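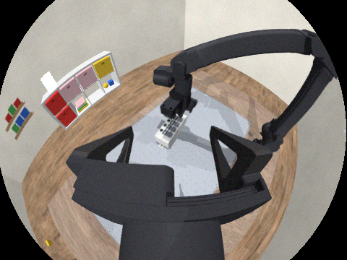
30/10/2019 – gripper comparison, wide fingers vs the old narrow ones, all in sim

Finally got the wide fingers loaded properly today and I'm really pleased with how they behave. The old narrow pair had been bugging me for ages – they closed fine but they hid whatever they were closing on, so the wrist view was mostly finger. The new ones are cut right through, and even with the gripper parked close over the table I can see wood and mat through the left finger. The white device stays in clear view just beyond the two tips as well, with the second arm coming down on its far end. That's the view I've wanted for the hand-over task since April!

Set-up for the day: both arms on the Jilow controller, fisheye lens model on the near wrist, Otunance fingers on the near arm and the stock gripper left on the other one. Mat turned on an angle on purpose, so we don't end up tuning everything to a square layout again. Shadows on. I tried a batch with shadows off first and it ran quicker, but the edges of the white device went mushy against the mat and I didn't trust the results.

Runs: 16 with the narrow fingers, 16 with the wide ones, same start positions for both. The task was to close on the near end, lift, hold, then let the second arm take the far end.

Narrow: 9 clean. Most of the misses were the same miss, which is nice in a way. The fingers came in a touch high, caught the top edge and shoved the device along the mat. Two of them I'd call the controller's fault and not the fingers', because the wrist was still turning when the close command went out.

Wide: all but two clean. Both failures were on the lift. The grip was good, the device came up, and then it slowly rolled in the fingers before the second arm got there. I think the contact patch is too small up near the tips. When I dropped the approach height a little so it was holding further down the finger, the roll went away completely, but I only did that for a few extra runs and haven't counted them above.

Things I noticed along the way:

The opening is huge. I had the pre-grasp width set for the old fingers and they were fine with it, but the wide ones can start further back and still have room on both sides. It makes the approach so much more forgiving. Someone could be fairly sloppy with the pose estimate and still get a grasp.

Closing time went from very quick to a bit lazy. I had the force limit at the default and the heavier fingers don't like it. Bumped it up one notch and left it there. If anybody gets odd bouncing at the end of the close, try taking it back down before you go hunting anywhere else.

The lens model has a dark border and I'd forgotten the crop was still set for the old flat camera. Lost most of an hour to that. It's fixed in the shared config now, so please pull before you run anything.

Arm-to-arm clearance is the thing I'd keep an eye on. With the second arm arched over from the right there's less space above the mat than you'd think from the numbers. No collisions logged, but the checker gave me almost 400 near-warnings over the whole session and they bunch up right at the hand-over. Tincuța reckons we should swing the elbow out further and accept a longer path. I'd like to try raising the near wrist first, as it's a one-line change. We agreed to do both and compare.

Tincuța also asked whether the see-through fingers help the tracker or only help me. Good question and I don't know yet. I've saved the wrist video from both sets so she can run the Nartey tracker over them without either of us labelling which is which.

Still to do:
– redo the wide set with the lower approach height, full count this time
– swap the wide fingers onto the second arm too (mount offset needs checking, the file still has the old number)
– ask Clonesside if their softer pad surface can be modelled, might fix the roll without touching the height
– put the start positions somewhere other than my desktop

Left the sim saved with both arms at the mat. Load that one if you want to have a play with the new fingers, they're a lot of fun.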